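Perforated baskets for brick sorting – rim height, hole size, what to keep in them

Storage and Sorting subforum

plateworks_h
I am consolidating the loose bricks in the house before I move the building table in February. The inventory stands at 1,432 pieces, of which 1,225 are standard bricks and plates. The remainder are slopes, transparent pieces and things I can't classify. At present everything lives in solid drawers, and the drawers collect dust and a fine grit that works its way into the stud sockets.

The proposal is to go over to gray perforated plastic baskets, open top, kept on the table. The wall is all small round holes, so grit should drop out and a rinsed batch can drain in place. My working surface is plain white, and it makes small dark pieces easy to find.

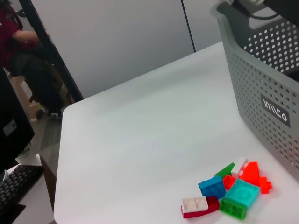

What I have not settled is whether the holes are a liability. A standard 2x2 cannot pass through. A single round stud plate is another matter, and I have a lot of those. Has anyone measured hole diameter against the smallest parts they own?

Hjørdis Söderlund

solderbridge
Measure your smallest part across its narrowest dimension and reject any basket with holes larger than that. The wall is rarely the weak point. Check the bottom, where some baskets have slots in place of round holes, and a slot will pass a part a hole would stop.

I would also question mixing slopes with 2x2s in one container. Slopes nest badly and they hide small pieces underneath.

g_polat
I disagree on the slopes. Sorting by shape costs more time than it saves until the collection is much larger than 1,432. I tip a small mixed heap onto the table, take what I need and sweep the rest back. Transparent pieces are the only group I keep separate, as they scratch when they rub against everything else.

On drainage: perforated walls do very little. Water sits in the hollow undersides of the bricks, and a basket won't change that. Spread them on a towel, open side down, overnight.

plateworks_h
Scratching is a fair point. The transparent greens and blues are already cloudy from the drawers. I will bag those.

The towel method I have tried. It works, but it occupies the whole table until morning.

solderbridge
Then rinse in smaller batches. 15 handfuls is an evening's work.

Kvist
Consider the rim before you consider the holes. A straight rim holds more. A rim that dips at the front lets you see in and reach in without lifting the basket, at the price of capacity – the usable fill height is the lowest point of the rim, whatever the label says about volume. I ignored this with two Plastau baskets and had bricks rolling over the front every time I moved them.

Handles matter as well. Clip handles are fine for light loads. I would not carry a full basket of bricks by them.

plateworks_h
Useful. The dipped front suits me for a different reason: the baskets have to do double duty. The table is shared, and when it is needed for something else the contents get swapped.

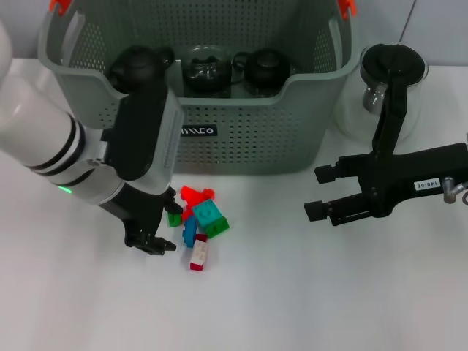 The tea things are the main case. A pot with a lid knob stands taller than the dip, so it can be lifted out by the handle without tilting. Bricks would have to stay below that line, as Kvist says. I can live with half-full baskets if it means one type of container for everything.

g_polat
I would not put glass and bricks through the same basket. Grit in the drawers becomes grit in the basket, and then it is under the teapot. Glass does not like standing on hard particles. Also, two pots side by side with no divider will knock together when the basket is carried.

A folded cloth between them solves the second problem. The first is solved by owning another basket.
– Gülizar Polat

Kvist
Seconded on the divider. Jidurwood sells a slatted insert that can be trimmed with a hand saw. It is overpriced, and a strip of thick felt does the same job.

solderbridge
The grit objection is overstated. Rinse the basket, wipe the base, done. The holes help there if they help anywhere.

g_polat
They help if someone rinses it. In my house the rinsing happened twice.

plateworks_h
Agreed to this extent: separate baskets for glass and bricks, same model so they stack. Felt between pots. Transparent pieces bagged. Slopes stay mixed for now, and I will revisit that if I find myself digging.

Still open is the smallest-part question. My round plates are packed in the bottom drawer and I can't get at them until the table is moved. If anyone has calipers and a perforated basket to hand, I would be glad of a figure.

Kvist
Calipers are at work. I will measure the Plastau holes and the base slots separately and post both.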